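Cranberry juice, baking soda and other kitchen cures for a bladder infection: what's worth cupboard space

Every February my inbox fills with home remedies, and this year the urinary tract infection has taken over from the head cold. I run a household tips column. I'm not a doctor, and most of the people forwarding these aren't either.

Cranberry juice first. There is decent evidence that cranberry products help some people who get repeat infections have fewer of them. That is prevention. Once you've got the burning and the constant trips down the hall, a carton of cranberry cocktail is mostly sugar and water. Orathai Thongdee wrote in to say a jug a day fixed hers by Friday. Plenty of mild ones clear up by Friday with no jug at all.

Baking soda in water. Please leave it in the fridge with the onions. A teaspoon carries a real load of sodium, and anyone with high blood pressure, heart trouble or dodgy kidneys has no business drinking it on the say-so of a recipe card.

Apple cider vinegar. I've been sent this one more than any other and have yet to see a study that would persuade me. It does a good job on kettle scale.

Plain water. Dull, cheap, and the one I'd keep. Fill a jug in the morning and leave it where you'll walk past it. If your doctor has you on a fluid limit, stick to that and ignore me.

Heat. A hot water bottle on the lower belly eases the ache and does nothing to the bacteria. Use a cover, and check the rubber for cracks before you fill it. Fill it from the hot tap or a kettle that's been sitting a while, never straight off the boil.
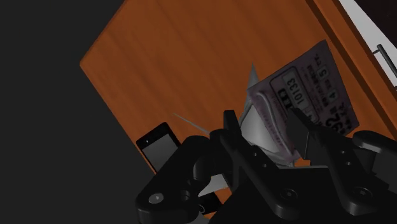 Wipe the tabletop down before you set out jugs and pill boxes.

Antibiotics left over from last time. Catríona Tierney asked whether half a packet at the back of the bathroom cabinet was still good. Take it back to the pharmacy. It may be the wrong drug for this bug, and half a course was never a course.

Home test strips. Useful up to a point — they miss infections and they flag things that aren't. I wouldn't let a clear strip talk me out of calling the clinic.

Fever, chills, back pain, vomiting or blood in the urine means you see someone today. So does any infection in pregnancy, in a child, or in an older relative who is suddenly muddled. Put the jug down and phone.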